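6. Recording a task by demonstration

This section covers teaching the Sokol controller a task by moving the arm yourself, either by hand (hand guiding) or from the remote station (teleoperation). The task used throughout is work on a desktop computer with its side panel off. Complete section 5, Mounting and zero check, before you start.

6.1 Before you record

1. Set the computer in position on the bench with the open side accessible.
2. Disconnect the computer from its power source. Leave the cord out for the whole session.
3. Move loose cables clear of the drive area where you can. Cables that must stay in place should be in the same position for every recording in the set.
4. On the controller, open Tasks and select New Demonstration.
5. Enter the task name and the operator name. Names can be up to 60 characters long. Do not use slashes.
6. Check that both the wrist view and the bench view are live on the screen. If either view is black, see error 222 in section 9.

CAUTION: The arm can move as soon as guiding is enabled. Keep your free hand out of the case and away from the gripper fingers.

6.2 Recording by hand guiding

1. Press and hold the guide button. The arm goes slack but holds its own weight.
2. Bring the gripper to the start pose and release the button. Wait for the tone.
3. Press Record, then press and hold the guide button again.
4. Move the gripper to the part, close the fingers with the thumb switch, and lift.
5. Carry the part to the case. Slow down for the last stretch - the controller keeps your speed as well as your path.

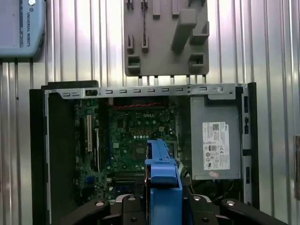
6. Line the part up before you start to insert it. A pause of a second or two here is fine and often gives a better recording. Do not correct the angle once the part is touching the case. Back out, line up again, and go in straight.
7. Open the fingers, draw back along the same line, and return to the start pose.
8. Press Stop. Select Keep or Discard.

Note: Discard any recording in which the part slipped. Trimming out a slip leaves a jump in the path, and the controller will reject the file with error 237.

6.3 Recording by remote control

Use the remote station when the task needs two arms, or when your hand on the arm would block the bench view.

1. Sit at the Grostley station and place both hand controllers in their cradles.
2. Select Remote, then Pair. Each arm gives one short move to show it is paired. Confirm that left drives left and right drives right.
3. Set motion scale to Fine for any work inside the case.
4. Lift the hand controllers and press both triggers to take control.
5. Press Record and carry out the task. Keep the arm you are not using still and clear of the other arm's cable.
6. To stop at any time, let go of both triggers. The arms hold where they are. 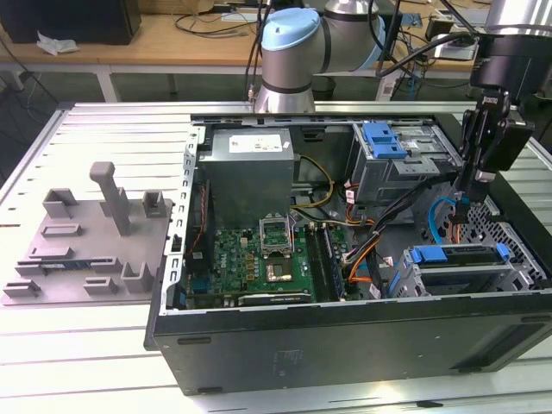

Figure 6-2. Gripper above the hard drive bay, computer on its side.

WARNING: Letting go of the triggers does not cut power to the arms. Press the emergency stop before reaching into the work area.

6.4 Saving the set

1. Open Review and play each recording at full speed.
2. Mark the ones to use. All recordings in a set must share the same start pose.
3. Select Save Set. Files go to the Mestamby folder on the controller drive.

If the set does not save, note the code on the screen and contact Storkby support, extension 3628. Changes to this section should be sent to Carmela Iglesias, Technical Documentation.

Section 6 revised Apr 10, 2019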